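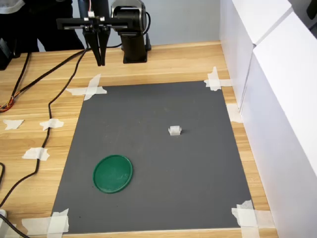
The arm behind its mat, with a green lid and one small white piece to deal with.

Prondix tabletop arm kit: can it tidy up for me yet?

28 March 2024

I've wanted a machine that does my boring chores since I was a kid, so when I finally got my hands on a Prondix kit for a proper tryout I was way too excited. I paid $2091 for it, which is a lot of money for something that doesn't even come with a table. It isn't a vacuum, it isn't a mop, and it can't leave the spot where you bolt it down. It picks things up and puts them somewhere else. That's the whole deal, and if you think about it, that's most of what tidying is!

I started in January with a Zisus arm a friend-of-a-friend was selling cheap. It drove me up the wall (noisy, and the software crashed whenever I looked at it funny), so keep that in mind when I say the Prondix felt like a luxury car.

Setup took me an entire evening. The mounting part is easy. The part that eats your time is telling the arm where its work area begins and ends, and then checking it, and then bumping the mat with your elbow and doing it all over again. Tape your mat down. Tape it down more than you think you need to – all four corners, crossed, and then tape the cables out of the way too. The manual gives this one sentence and it deserves a page. I went with a dark gray mat on a light wood tabletop and I'd do the same again, it gives you a nice clear border to work with.

The gripper is two skinny black fingers hanging off a long rail, and they come straight down on whatever you want moved. I like it a lot for small stuff. Clips, bottle caps, pen tops, the odds and ends that collect in my kitchen drawer. Once I had the height set properly it got most of those, and I stood there cheering at a clip going into a bowl like it was the moon landing.

Lids are where we fell out. A flat round lid lying on a mat is a horrible thing to pick up with two fingers. There's no height to it and the rim on mine is only slightly raised. I'd do it with a fingernail without noticing. The arm goes down, closes, scoots the lid a little, and comes back up very proud of itself with nothing. I tried going slower, I tried coming in at the rim, and I got a few good lifts out of a long afternoon. If I leaned the lid on something first it did much better, but then I've handled the lid already and could've put it away myself.

See-through plastic is the other headache. I've got some little whitish bits that are sort of translucent, and under my kitchen light the software kept losing them. A lamp off to the side helped, and so did putting up plain white boards next to the table. I'd read that tip on the Kurkirik forum and rolled my eyes at it. Sorry, Kurkirik people, you were right.

Speed? Slow. Clearing 2 things off the mat takes it longer than it takes me to clear the whole counter and wipe it down. I let it run while I cooked, and that's the way to enjoy it, as long as you don't mind going over every so often to rescue something from the edge. I wouldn't leave it going in an empty house.

Things I'd want fixed: the cables are a mess and there are too many of them, the power brick gets warm, and the app forgets your saved positions after an update (grrr). Barros makes a padded finger set for it that I haven't tried, and I'm tempted, mostly for the lid problem. They hold out a bit wider, apparently.

So is it ready for chores? For mine, no. A small shop that does the same little part over and over might be a different story, same part, same spot, same light, all day. My kitchen is never the same twice, and every new object meant another hour of fiddling. I'd buy it again as a hobby, and I've had more fun with it than with anything else I own that plugs in. If they ever get one that can handle lids for $500, I'll take 2.

3.5 out of 5 from me. Would be a 4 if the app remembered anything.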